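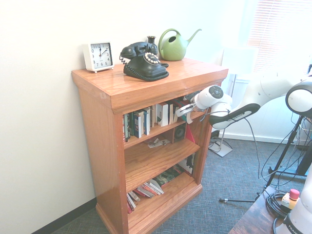 Bookcase with a rotary-style telephone and a clock on top.

About Westlow

Westlow clears, sorts and rehomes the contents of houses. Most of our work comes from families who are settling an estate or moving a parent into a smaller place. We also take on units, sheds, granny flats and the odd church hall.

Joar Engström started the business in Stulstead with a hired ute and a rented garage. There are now 4 of us on the permanent crew, with casuals brought in for larger jobs. We work out of a warehouse on the Pranby road, with 915 square metres of floor and a covered loading dock.

How we work

We visit first and quote in writing. The quote covers labour, tip fees and transport, and it doesn't change unless the job does. On the day, everything goes into one of three groups: keep, sell or donate, and dispose. Papers, photographs, medals, keys and jewellery are boxed separately and handed back to the family, including anything we find down the back of a drawer.

Furniture in sound condition goes to our showroom in Matheson, which is open to the public. We don't strip or repaint it. Drawers are checked, loose joints are glued and the price goes on a tag. Kitchenware and linen are sold by the box. Mattresses, cot bases and gas heaters are not resold.

Books are the part of the job people tend to underestimate. An ordinary family home can hold 700 of them, and they are heavy. Our shelves in Matheson carry about 3,000 at a time, mostly paperbacks, sorted into fiction, history, gardening, cooking and children's. Encyclopaedias and condensed novels go to paper recycling. 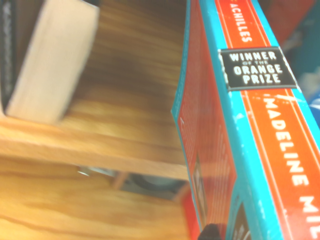
Where we go

We cover Stulstead, Matheson, Pranby and the farms in between. Jobs further out are welcome, but travel is charged by the kilometre. June is our quietest month and usually has the shortest wait for a booking.

Contact: Westlow House Clearance, Pranby Road, Stulstead | © Westlow | Privacy | Back to top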